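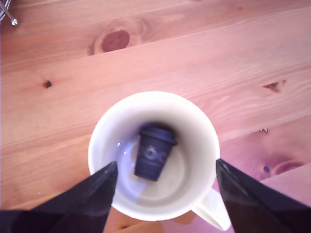
Re: Oil or film finish on softwood tops?
From: Reinhold Bauerfeind
To: Grostham Woodworkers list

Shayne Ruddock wrote:

> Has anyone else tried the hard wax oil that Stinau sells? I put
> 2 coats on a pine kitchen table in April and the customer loves it.
> Their sheet says it cures in a day, never yellows, and can be
> spot repaired without sanding. I'm ready to drop varnish
> for good. Also it soaks right into the knots so you don't need
> to seal them first.

Shayne, I'm glad the customer is happy, but I'd hold off on dropping anything for good. A table finished in April hasn't been through a winter with the heat on, and it hasn't been through a summer of kids and wet glasses either. Ask me again after both.

Taking your points in order.

Cures in a day. Dry to the touch in a day, maybe. I have yet to meet an oil that was hard all the way through by the next morning, whatever the can says. Put a warm mug on a scrap piece after a day and another after three weeks and see if you get the same result.

Never yellows. Pine goes orange by itself. Leave a bare board in a window with a book on it and look under the book at the end of the summer. I don't see how a clear oil stops that, and if there's something in it that does, the sheet ought to say what.

Spot repair. This one I half believe. It's the best argument for oil and I've done it myself on bread boards. On a big top, though, the patch usually shows in low light until the rest catches up — and the customer eats at that table in low light.

Knots. Here I flatly disagree. Soaking in is not sealing. Resin moves when it gets warm, and oil doesn't give it much to push against. I still put shellac on every knot in a painted piece. On a clear top I tell people up front that the dark ones may weep, and let them decide.

Lleucu Bevan posted a while back about a bench top she did with two coats of plain wiping varnish. It cost her next to nothing and she was still using it at last report. I'd want to see the Stinau stuff beat that before paying extra for it.

Did you keep an offcut from the same boards? If so, leave half bare, stand it in a window, and post what you find. Bad news is welcome too.

Reinhold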